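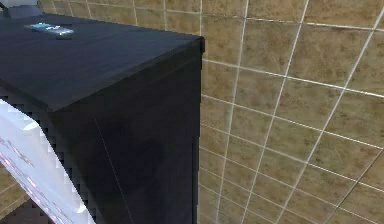 Meltville Council – Schools and Public Buildings Design Team

1/ The new Derkimwood Library and Family Centre has been granted planning permission. In this thread we set out what was approved, what has changed since the public display in October, and what happens next.

2/ The approved building has two storeys and a floor area of 2,000 square metres. It will stand on the former bus depot site, with the main entrance on Fundby Road.

3/ The ground floor contains the children's library, a crèche room and a small café. Adult lending, study rooms and the local history collection are upstairs, reached by a lift and a wide ramped stair.

4/ We received 604 written responses to the display. Thank you to everyone who sent one. The most common request was for a quieter study area, and this has now been moved to the north side, away from the café.

5/ The second most common concern was daylight. The roof lights above the reading hall have been made larger, and the timber screens on the south wall will now be fixed further apart.

6/ Several residents asked about the round window seats in the children's library. These remain in the design. They have been lowered so that younger children can reach them without a step.

7/ The outer walls will be pale brick up to first-floor level, with larch boarding above. A sample panel will be put up beside the Fundby Road gate before any order is placed.

8/ Parking: there will be 59 spaces, including six accessible bays next to the entrance. Covered racks will hold 50 bicycles. The footpath from Kos Lane stays open during the works, apart from short closures for drainage.

9/ The two mature limes at the corner of the site are protected and will be fenced off before the ground is cleared.

10/ Some replies asked whether the present library will close early. It will not. Lending, story sessions and the computer room will continue at the old address until the new building is ready to open.

11/ The approved drawings are on display in the foyer of Meltville Town Hall during normal opening hours. Large-print copies can be requested at the front desk.

12/ Questions on the interior layout should be sent to the Design Team through the council website. Questions about road closures should go to the Highways desk – we are unable to answer those from this account.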